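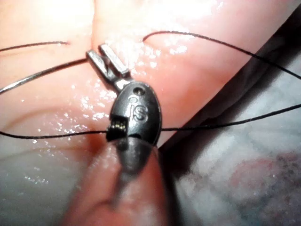 Wouldn't it be easier to just program the thing? A reader left that under my last post, along with a fair point that a sewing machine has been doing stitches for ages without anybody holding its hand. I started typing a reply, it got out of control, and now it's a blog post. Sorry! Get a cup of tea.

So, the short answer is that a sewing machine gets flat cloth, fed through at a steady speed, with the needle going up and down in the same spot forever. What I'm doing at the console is closing a cut in a soft pad that squishes and shifts every time you touch it, using a curved needle and a thread that has its own opinions. You could write down the steps (I've tried, it's nine lines on a sticky note) but the steps leave out nearly everything my hands are doing. Line four says "pull thread through". Pull it how far? How fast? What do you do when it catches on the other instrument? The sticky note doesn't know and, until I started this job, I couldn't have told you either.

The long answer is that I sit down, put my fingers in the hand controls, and sew while the arms copy me. Everything gets recorded: where my hands went, where the tips went, what all the cameras saw. Then the learning side of the project goes away and chews on it, and some time later Zina has a go without me. Zina is what we call the policy, the trained bit of software that picks the next little movement. It's also what we shout when it does something silly.

## What a day of it is like

I get in, I log on, I do my warm-ups. Warm-ups are not recorded, and I'm very glad of it, because my first few stitches of the morning look like I'm wearing oven mitts. I move the tips around, open and close the jaws, pass a needle back and forth until my hands remember that the robot's wrists bend in ways mine don't. That last bit took me weeks. Your own wrist runs out of room and you shuffle your elbow without thinking. At the console you have to stop, press the clutch pedal so the arms hold still, bring your hands back to somewhere comfy, let go of the pedal and carry on. I used to forget the pedal constantly. I'd be sitting there with both arms folded up under my chin like a squirrel, wondering why I couldn't reach.

Then the session proper. We do blocks of 30 stitches and then I have to get up and walk around, whether I want to or not. I grumbled about this rule when I started. I don't anymore. Toward the end of a block I get lazy about small things, and lazy stitches are still perfectly good stitches to look at, but they go into the recording with all their shortcuts, and Zina picks up shortcuts faster than anything else I do.

The big one was regripping. When I grab the needle a bit off, I can usually rescue it by twisting my wrist funny and going in at an angle. It works for me because I can feel (well, see, there's no real feel on our setup) that it's going to be all right. For a while I was doing that a lot. Zina learned the off-centre grab beautifully. It did not learn the rescue. So we'd watch it pick up the needle wrong, with total confidence, and drive it sideways into the pad. I had to throw out a whole batch and redo it with proper grabs — boring, correct, same place on the needle every time I could manage it.

## Slack, my nemesis
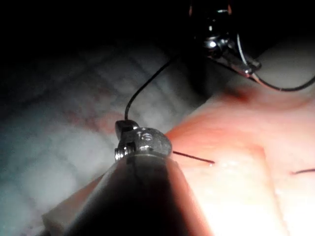 Most of what I've had to unlearn is about thread. If you sew at home you keep things snug without noticing, with a little tug here and a finger holding the tail there. With two instruments and no spare fingers, a tight thread is a nuisance, and it drags the pad around as soon as one hand drifts. These days I try to leave a bit of give whenever it runs between the tips, like the soft bend in the black one as it climbs from the lower wrist toward the upper instrument. It looks sloppy but that curve gives me time. If my hand wobbles, the thread takes it up, and the pad stays where it was. And the recording ends up with a nice readable gap between "I'm moving" and "the pad is moving", and the learning people love that.

Too much slack is just as bad, mind you. It falls across the jaws, you close on it by accident, and now you've got a loop you didn't ask for. I've spent longer than I'd like to admit getting a loop off an instrument by wiggling. We do keep the wiggles, by the way. I assumed they'd be cut. But if every demonstration is tidy, Zina has never seen a mess, and when it makes one (it will) it hasn't a clue what comes next. So there's a separate pile of recordings where things go wrong and I fix them, and I make some of those messes on purpose. It's the most fun part of the job. I'm very good at making a mess.

Tails are the other thing. I like a short tail because it's neat, and I had to be told off for it. A short tail is harder to grab, harder to pick out on camera when it's lying in a shiny patch, and if you pull a touch too far it slips into the pad and you start over. Longer tails, then. I still think they're ugly.

## Seeing it from the other end

My view at the console is lovely: two eyes, proper depth, I can zoom in until a stitch fills my whole world. The little cameras near the wrists get something else altogether. I never look at those while I'm sewing, and for the first while I never looked at them at all. Then someone on the learning side sat me down to go through a session from the wrist views, and I was a bit horrified. Half the time my own instrument is in the way! I'd be doing some careful bit of needle work and the camera closest to it would be getting a great big blurry lump of shaft.

So I've changed how I come in. I tilt a little more than I naturally would, so there's a clear look at the jaws before they close. It feels stagey, like a cooking show host holding up the onion. But I noticed Zina hesitating less at the grab after we switched, and I'll take that.

I've also started pausing. Just a beat, before the needle goes in and again before I let go. I'm told pauses can be a pain, as a robot that learns to pause can learn to pause forever, and sure enough we had a run where Zina got to the edge of the cut, stopped, and simply stayed there. We waited. We went and got coffee. It was still there, very calm, thinking about its life. Now my beats are shorter and I try not to make them all the same length.

## The gear question

A couple of you wanted to know about the bits and pieces, so quickly: the recording software is Varnance, and I have complaints, mostly that the "discard" button sits right beside the "save" button. The practice pads are ordered under the name Plova. They're fine. They get chewed up if you put too many stitches along the same line, and once that happens the needle slides into old holes and the whole thing becomes too easy, so we swap them before they look like they need it. I was stingy about this to start with. Don't be stingy with pads if you're setting up something like this yourself.

The project itself goes by Bataineh, and that's also the name on our door, so couriers ask for a Mr Bataineh and we've stopped correcting them.

Oh, and someone asked if I'm a surgeon. No! I used to do alterations, mainly hems and zips, and I answered an ad that said "steady hands". There are people here with proper clinical training who check that what I'm demonstrating is the right thing to be demonstrating. Spacing, depth, how far from the edge to go in. I got marked down plenty in the beginning for going in too close to the edge. My job is to do it their way, over and over, in a form a machine can pick up.
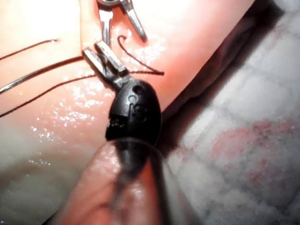 ## Where we're at

As of this week there are 448 stitches in the good pile. I thought that sounded like loads until I was told, quite gently, that it's a start. The good pile is the clean ones only. The messes and fixes are kept apart, and the warm-ups don't exist, as far as anyone can prove.

What Zina can do by itself: find the needle, pick it up (correctly, now!), line it up with the cut, and push through the first side. It does that often enough that I've stopped holding my breath. What it can't do reliably is the handover, where one instrument lets go and the other takes the tip and pulls the rest through. It tends to let go a hair early. I went back over my own recordings expecting to find that it was being sloppy and I was being good, and nope, I let go early too. I get away with it because I'm already moving with the other hand. So for the next three sessions I'm doing nothing but handovers, holding on longer than feels natural, until I'm sick of the sight of them.

Knots haven't been touched yet. I can tie them, I've tied plenty, but we're not recording them for training until the stitch is sorted. I'm a little relieved. Tying a knot at the console is still the one thing that makes me swear out loud, and the room microphone is on.

If you've taught a robot anything by dragging it around or steering it from afar, doesn't matter what, folding towels, stacking cups, I'd love to hear what bad habit of yours it picked up first. Comments are open again. I had them set to closed by mistake for most of October, so if you tried to tell me something and couldn't, please try again.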